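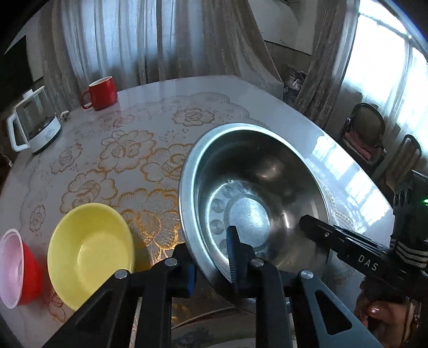 Plevine助成事業 中間進捗報告書
家庭内の器の取り扱いを対象とした把持ソフトウェアの開発

提出日 2019年3月24日
報告者 Eltix 制御ソフトウェア担当 Hayley Fairclough
共同報告者 認識・計画担当 Venkatesh Shetty

1. 報告の範囲

前回1月の報告以降に行った作業のうち、助成対象であるソフトウェア部分について記載する。対象は、手持ちグリッパーで収録した動作データの取り込みと同期(Lurel)、器の縁と姿勢の推定(Ayele)、両手動作の計画、把持中の開閉制御の四項目である。グリッパー本体の機構設計は助成対象に含まれないため、ソフトウェアの動作に影響する部分に限って触れる。

前回の報告では、単色で光沢の少ない器について縁の検出がほぼ実用になったこと、金属の器では検出が不安定であることを述べた。今期はこの金属の器の問題に最も多くの時間を使った。計画に対する遅れは両手動作の計画に集中しており、詳細は5節に記す。

2. データの収録

収録は実際の住居の食卓で、両手に一本ずつ手持ちグリッパーを持って行っている。冒頭の写真は手元側のカメラによるもので、ステンレスのボウルの縁を両指で挟んで傾けている。右側からもう一本のグリッパーが入っている。卓上には黄色いプラスチックのボウル、赤いマグカップ、電気ケトルなどもある。

金色の花柄が入った白いテーブルクロスは表面につやがあり、窓の光が強く映り込む。前期に作業台で集めたデータにはこのような背景がほとんどなかった。柄の輪郭線と器の縁を取り違える誤りは、住居での収録を始めてからまとまって確認されたものである。

今期に収録した動作は409件である。このうち127件は、Lurelの検査で時刻のずれまたは指の開き幅の欠損が見つかり、学習用から外した。除外率が高いことは承知している。原因の大半は左右の機器の時計合わせに失敗した回をそのまま続けて収録したことにあり、収録開始時に時計の差を確認する処理を加えてからは、同じ種類の除外は発生していない。外したデータは消去せず、同期処理の試験に使っている。

動作の区分は、縁をつかむ、持ち上げる、傾ける、持ち替える、重ねる、置く、とした。区分の境界は担当者が手で付けている。「傾ける」と「持ち替える」は境界が人によって異なりやすく、二人目の指が縁に触れた時点、という当初の定義が片手で持ち替える場合に使えなかった。現在は、支えている指が変わる時点を境界としている。旧定義で付けた分の付け直しは終わった。

3. Lurel(取り込みと同期)

Lurelは、カメラ映像、指の開き幅、グリッパーの姿勢をまとめて読み込み、共通の時刻に並べ直すツールである。今期の変更点は次のとおりである。

時計の差の推定を、収録の先頭だけでなく末尾でも行うようにした。長い収録では先頭で合っていても後半でずれることがあり、特に両手の指が同じ器に触れる場面で、片方の接触がもう片方より先に起きたように記録されていた。先頭と末尾の差を線形に補間することで、この逆転は解消した。途中で映像のコマが抜けた場合には線形補間では足りないため、抜けを検出した時点で区間を分割し、それぞれを別に合わせる。

開き幅の欠損については、短い欠損のみ前後の値から補い、長い欠損は補わずに印を付ける方式とした。以前は長さにかかわらず補っていたため、指が閉じている間の値が滑らかすぎるデータが混ざり、制御側の学習で指の閉じ始めが遅れる原因になっていた。

操作画面も改めた。左右の映像と開き幅のグラフを同じ時刻で並べて表示し、区分の境界をグラフ上で直接動かせる。担当者からは、境界を動かした後に元へ戻す操作がほしいとの要望が出ており、次期に対応する。

4. Ayele(縁と姿勢の推定)

Ayeleは、手元のカメラ映像から器の縁の曲線と器の傾きを推定する。出力は縁を表す楕円、把持の候補点、およびそれぞれの確からしさである。

磨かれた金属のボウルでは、内壁に部屋が映り込み、その映り込みの輪郭が縁として検出される。前期版は一コマごとに独立して推定していたため、傾ける動作の途中で楕円が内壁の側へ飛ぶことがあった。今期は次の二つの処理を加えた。

一つ目は、指先の位置を手がかりとする処理である。縁をつかんでいる間、縁は必ず両指の間を通る。指先はカメラに対する位置が開き幅から計算できるので、指の間を通らない楕円の候補を除く。把持中の飛びはこれで大幅に減った。当然ながら、まだつかんでいない器には効果がない。

二つ目は、映り込みと縁の動き方の違いを使う処理である。器を傾けると、縁の見かけの動きは器の回転と一致するが、映り込みの動きは一致しない。連続した数コマの動きを比べ、回転と合わない輪郭の重みを下げる。器が静止しカメラも静止している場合には差が出ないため、この処理は接近動作の間に少し視点が動くことを前提としている。

底に丸い小さなくぼみが環状に並ぶボウルでは、くぼみの並びが内側の楕円として検出される例があった。縁と底の楕円はほぼ同じ向きに傾くため、上記の処理では除ききれない。外側に別の楕円があればそちらを優先する規則を入れて対応しているが、器を重ねた場合にこの規則が逆に働き、下の器の縁を選ぶことがある。未解決の課題として7節に挙げる。

布の柄については、卓面と同じ平面にある線を候補から外す方法を採った。卓面の平面は収録の冒頭で一度推定し、以後は姿勢の記録をもとに保持する。テーブルの端のレース状の縁取りは平面から外れて推定されることがあり、器が卓の端に近い場合に誤検出が残る。窓の反射が器のすぐ横にかかる場合は縁の一部が見えなくなるが、残りの弧から楕円を求められることが多い。見えている弧が短いときは、推定値を出さずに確からしさを低く返すようにした。計画側はこの値を見て視点を変える。

5. 両手動作の計画

計画部は、Ayeleの出力を受けて、どちらのグリッパーが縁のどこをつかみ、どの順に力を渡すかを決める。片手での把持と傾けについては、今期の初めに予定した機能がそろった。候補点のうち、傾けた後も手首が無理な角度にならない点を選び、同程度の候補があれば現在の指先に近いものをとる。

遅れているのは持ち替えの計画である。当初は収録データから持ち替えの軌道をそのまま取り出し、器の大きさに合わせて伸縮させる予定だった。小さな器に縮めると二本のグリッパーの胴体が接近しすぎ、指先同士は離れていても胴体が干渉する解が多く出た。このため軌道の伸縮をやめ、収録データからは接触点の組と順序だけを取り、その間の動きは干渉を調べながら探索で求める方式に変更した。方式の変更は両者で協議して決めた。

新しい方式は計算時間が長い。探索の試行は一回の持ち替えにつき約1,000回を上限としており、上限に達した場合は器をいったん卓上に置き、反対の手で取り直す計画に切り替える。取り直しは動作として遅いが、深い器では人の収録でも見られる手順であり、不自然な動きにはならない。上限値の見直しは、干渉判定の高速化が済んでから行う。

6. 開閉制御

縁を挟む動作では、指の向きが縁の接線からずれていると、閉じる途中で器が回る。今期の制御では、閉じ始めに弱い力で一度縁に触れ、器の動きを確かめてから力を上げる二段階の閉じ方とした。触れた段階で縁の推定位置が動いた場合は、力を上げずに指を開き、推定をやり直す。

二段階の閉じ方は、軽いプラスチックの器で特に必要になった。金属の器は触れただけではあまり動かないが、軽い器は片側の指が先に触れると卓上を滑る。縁が丸く巻かれた器では、挟む深さが浅いと指の当たり面が丸みの上にかかり、傾けたときに持ち手の軸まわりに回りやすい。現在は縁の巻きより深い位置まで指を入れてから閉じるよう、目標位置を器の内側にずらしている。ずらす量は器ごとに設定しており、自動化はしていない。

傾けている間の保持力は一定としている。中身を入れた状態の試験は今期の範囲外とした。

制御ソフトウェアの不具合は、今期17件を登録し、すべて修正した。多くは片手だけを動かす場合に反対側の通信の切断を異常として扱い、動作全体を止めてしまう種類のものだった。修正後は、計画に含まれない側の切断は記録だけを残し、動作は続ける。計画に含まれる側が切断した場合の停止手順は変えていない。

7. 残っている課題

・重ねた器で、上の器の縁を安定して選べない。縁の楕円に加えて器の外側の面を使う方法を検討している。試作は Shetty が担当する。
・透明または半透明の蓋が載った器では、蓋の端と器の縁を区別できていない。収録には含まれているが、学習用の区分には入れていない。
・取っ手のある器は対象外である。マグカップは現在、避けるべき障害物として計画に渡している。
・卓面の平面推定は冒頭の一度だけであり、布が引かれてたわんだ場合に対応していない。
・挟む深さの設定が手作業のままである。

8. 次期の作業予定

最初に干渉判定の高速化を行い、持ち替えの探索時間を短縮する。並行して、Lurelに境界編集の取り消し機能と、除外理由の一覧出力を加える。Ayeleについては重ねた器の縁の選択を優先し、半透明の蓋はその後とする。

収録は同じ食卓で続けるほか、柄のない布と、布を敷かない卓面でも行う。時間帯を変え、窓からの光が弱い条件も加える。追加の機材は必要としない。

9. 予算と変更の申請

人件費は計画どおり執行している。計算機の利用料は、持ち替えの探索方式を変更したことにより当初の見込みを超える可能性がある。超過分は未使用の旅費から振り替えたく、別紙の費目変更申請書を本報告とあわせて提出する。総額の変更はない。

中間成果物として、Lurelの操作手順書、Ayeleの入出力仕様、および開閉制御の試験記録を添付する。持ち替え計画の仕様書は方式変更に伴う改訂中であり、次回の報告に添付する。内容に関する照会は、制御と収録については Fairclough、認識と計画については Shetty が受ける。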